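4. Rules of Conduct for Demonstration Recording in Working Shops

4.1 Scope

The rules set out in this section apply to the recording of human demonstrations intended for the training of robotic shelf-handling systems, where the recording takes place in a retail space that remains open to customers. They were drafted for the Kobori program and later adopted, with small changes, by the Windska site group. They do not apply to laboratory mock-ups, for which the general safety rules of the host institution are considered sufficient.

Existing guidance on the safe operation of robots deals mainly with the machine once it is installed. It has less to say about the earlier stage, in which a person performs the task and the record of that performance becomes the basis for what the machine will later do. Mistakes made at this stage are easily carried forward. A demonstrator who habitually lifts a cup by its lid teaches that habit to every system trained on the recording, and the fault may not be noticed until a lid comes off over a glass shelf.

4.2 Consent and access

Recording may begin only after the shop manager has signed a site agreement. The agreement names the aisles that may be used, the hours of work, and the goods that may be handled. Verbal permission from sales staff is not accepted in place of a signature. A notice must be placed at each entrance to the recording area, in the language or languages used by the shop's customers, and it must state how a person may ask for footage to be removed.

Removal requests are honored for 90 days without any need to give a reason. After that period a request is reviewed by the data officer of the program, who must reply in writing. Faces of customers and staff are masked before any recording leaves the site server. Handwritten notes, receipts, and screens showing personal details are treated in the same way. Shelf prices and product labels are kept, as they form part of the setting in which a retail system must learn to operate.

4.3 Handling of goods

The rules on handling gave rise to the longest discussion during drafting. An early version, proposed by Wasilewska, required two hands for every item. Oshima objected that this would produce recordings of little use for light goods, and that customers and staff do not in practice pick up a spoon with both hands. The adopted text ties the requirement to the item and its surroundings. Two hands are required where an item has a separate lid or cap, where it stands on or next to glass, or where its filled weight would differ greatly from its empty weight. In all other cases the demonstrator may choose, provided that the choice remains the same throughout a session.

Where a lidded item is handled, the body of the item must be supported before the lid is touched. Carrying loops, straps, and decorative handles may be touched but must not bear the weight of the item, unless the task under record is the use of the loop itself. Demonstrators must remove rings and hard-edged watches. Thin bracelets are allowed if they fit closely and do not swing free of the wrist.
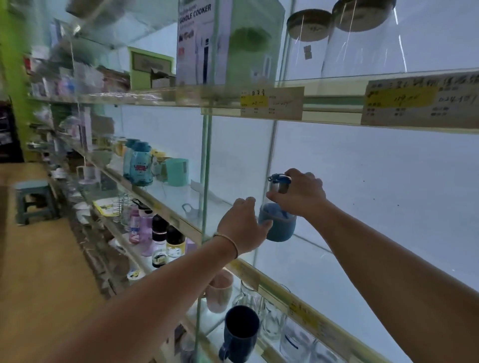 Figure 3. Two-handed handling of a lidded insulated cup at a glass-shelved display case in a housewares shop.

Goods must be returned to the position from which they were taken, with the label facing as before. If the original position is uncertain, the demonstrator stops and asks a member of the shop staff. Goods that are dropped, scratched, or opened beyond a factory seal are set aside and reported on the same day, and the program pays the shelf price. During the April sessions at Eltitz this rule was tested more often than expected, and the site lead recommended that payment be made before the team leaves the building. The recommendation has been included in the current text.

4.4 Crowded shelves

Mixed shelving presents a particular difficulty. Drinkware of different heights, finishes, and shapes is commonly placed on a single shelf, and transparent pieces may stand directly beside opaque ones. It may be tempting to clear a space around the target item before recording. The rules forbid this. Clearing the shelf gives an easier task than the one the system will meet in use, and it leads to overstated results at the evaluation stage.

Two exceptions are recognized. An item may be moved if it is already unstable, and an item may be moved at the request of the shop. In both cases the change is entered in the session log, together with the name of the person who approved it.

4.5 Session limits and records

A single demonstrator may record for no more than 36 minutes without a break, and may complete at most 200 handling episodes in one day. Both limits were set on the advice of the Kobori demonstrators, who reported that their grip became careless well before they felt tired.

Each episode is logged with the item type, the shelf level, the hand or hands used, and the outcome. Failed episodes must be kept. Of the 827 episodes reviewed for this paper, those marked as failed were the most useful to the reviewers in judging whether the handling rules had been understood — a clean record showed little of how a demonstrator responded when a grip began to slip. Site groups that delete failed episodes before review are considered not to be in compliance with the rules.

Logs are stored in the Kitosine format and are closed at the end of each working day. Later corrections are permitted only as dated additions, and the original entry must remain readable.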